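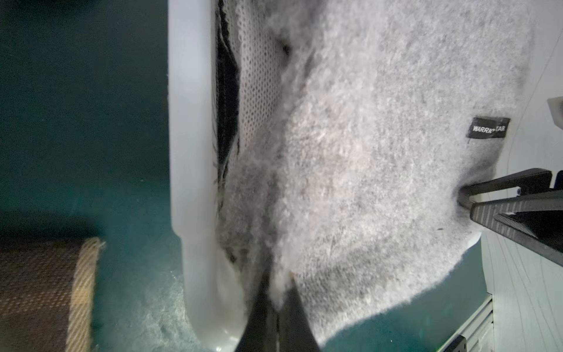 Gray fleece, black label, mesh lining.

Josué Fagundes
Thread on the old Pronetti cannery and what the county is deciding in June. I grew up four streets from it and have been reading the file at the library.

Josué Fagundes
The cannery is the long brick building on the river side of Drulura. It packed tomatoes and then peaches. Most of the people on the line came from Portuguese and Basque families, and later from Mexican families. My grandmother worked the peach season there.

Josué Fagundes
The site is more than the brick building. There are also 28 worker cabins behind it, on the Fellis Road side. They are small, one room and a porch. They went up before the war and people lived in them year-round, even though they were meant for the season.

Josué Fagundes
The current owner wants to clear the whole parcel. The application covers the cabins first and the brick building in a second phase. A lot of people in town think only the cabins are at risk. Read page 3 of the application. Both are in there.

Josué Fagundes
The cabins are not on the state register. The brick building was nominated once and the nomination was never finished. Part of the paperwork is in the library file. The form stops after the section on roof trusses.

Josué Fagundes
Being on a register would not stop a demolition by itself. It would mean a longer review and a public hearing before a permit. Right now the county planner can sign off without one.

Josué Fagundes
The Urquijo boarding house across the road is a separate matter. It has a different owner and it is not in the application. I keep seeing it listed with the cannery in posts, so please fix that if you share anything.

Josué Fagundes
Condition: the brick building has a bad roof at the north end. The walls looked straight to me from the sidewalk, but I am not an engineer. Two of the cabins have burned. The rest are boarded up.

Josué Fagundes
The historical society has asked to move three cabins to the fairgrounds if the rest can't be kept. The owner has not answered in writing. I would rather see them stay where they are, in a row, with the wash house at the end. Moved, they are just sheds to most people.

Josué Fagundes
Written comments go to the county planning office. Put the parcel address at the top and say which buildings you are writing about. Short letters are fine. If someone in your family worked there, give the years if you know them.

Josué Fagundes
I'm also looking for photos of the cabins with people in them. The library has plenty of the machinery and almost none of the back lot. You can bring prints to the front desk Monday evening and they will scan them and hand them back.

Josué Fagundes
Correction to the post on the crops: a cousin says they packed apricots too, for a few summers. Adding it here so it's in the thread.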